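Home | Notes | Bench | Archive | Contact

This site uses cookies to remember your settings. By carrying on you accept them. OK

Test grippers in an untidy room

I have spent most of August comparing grippers, and I have come to think that the way most of us compare them is wrong. The usual method is a flat table and a set of clean objects, well spaced. You run each gripper a few hundred times, write down the success rate and pick the highest number. I did it this way for years. It is quick and easy to repeat, and it tells you very little about what will happen when the arm is sent into somebody's house.

This time I did it both ways. We had two candidates at Nokcombe, both two-fingered. One is the Iwasaki, with long jointed fingers and a fairly wide body. The other is the Wudar, which is shorter, simpler and a good deal cheaper. Each did 400 grasps on the simulated flat table, and there was almost nothing between them. If I had stopped there I would have told people to buy the Wudar and save the money.

Then we put them in the simulated bathroom from the Adstead set. Bathrooms are awkward places for a robot. The fittings are fixed, the gaps are small, and the things you want to hold are often attached to something else or sit hard against it. A roll on a holder is a good case. The arm has to come in past whatever is next to it, the fingers have to open in the space that is left, and the wrist camera loses half its view to the fingers at the moment you most need it.

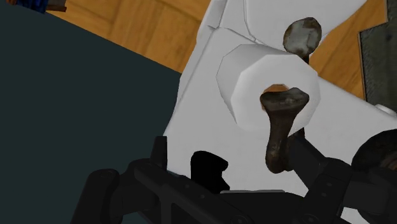 On the flat table none of that counts. The width of the open fingers is only a number on a data sheet, and more is taken to be better. In a tight corner a wide opening can be a nuisance. What you want to know there is how much room the whole hand needs, knuckles and brackets included, while it opens and closes. I have yet to see a data sheet that gives this plainly. I had to measure it from the models myself, and it took most of a Friday.

The wrist camera deserves more attention than it gets too. People choose the gripper first and bolt a camera on afterwards, wherever there happens to be a free hole. If the fingers and their hardware fill the bottom of the view, the controller is working from what remains. We tried 16 camera positions across the two grippers. Moving the camera changed the results more than changing the gripper did, and I did not expect that when we started. I would now refuse to compare two grippers unless the camera had been placed properly for each one, and I would want to see the views before I looked at the scores.

Some people will say that a simulated bathroom is no more real than a simulated table. I accept part of that. The shapes are coarse in places, and contact between a finger and a curved surface is only as good as the mesh underneath. A roll with flat facets does not behave quite like a round one, and paper in the simulator does not crush. I would not trust the absolute success rate from any of these runs. But the lay of the room is useful even when the surfaces are rough. If a finger hits a cistern in the simulator, it is likely to hit one in a real bathroom as well, and finding that out in software costs nothing in broken parts.

The other complaint is that cluttered scenes are hard to repeat. This is true if you arrange them by hand each time and false if you save them. We saved 439 arrangements, numbered them, and gave both grippers the same list in the same order. Anyone here can run number 2 again and get the same objects in the same places. It is slower to set up — I will not pretend otherwise — but you do it once.

I would go further and say that the arrangements should be a bit silly. People leave things on top of other things. They stand a bottle at the end of a shelf, lean a tube against it and put a tool down on the pile because their hands are full. A test set that contains only sensible arrangements has been tidied by an engineer, and the robot will be sent to homes that have not. 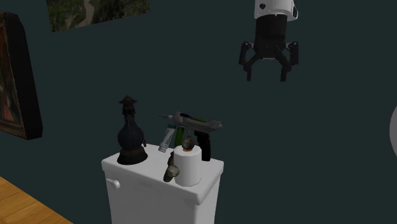
What I would ask suppliers for

A drawing of the space the hand sweeps as it opens and closes, with every bracket on it. A few sample views from the recommended camera mount, with the fingers open and shut. Results from at least one crowded scene, along with the scene file so that we can run it ourselves.

None of this is expensive. The suppliers have the models already, and most of them have a simulator running somewhere in the building. I suspect they leave it out of the brochure because buyers do not ask.

As for our own choice, we are going with the Iwasaki for the bathroom work and keeping the Wudar on the sorting bench, where there is plenty of space and it does the job perfectly well. The camera mount on the Iwasaki still needs to come up and back a little. I will post the drawing when it is done.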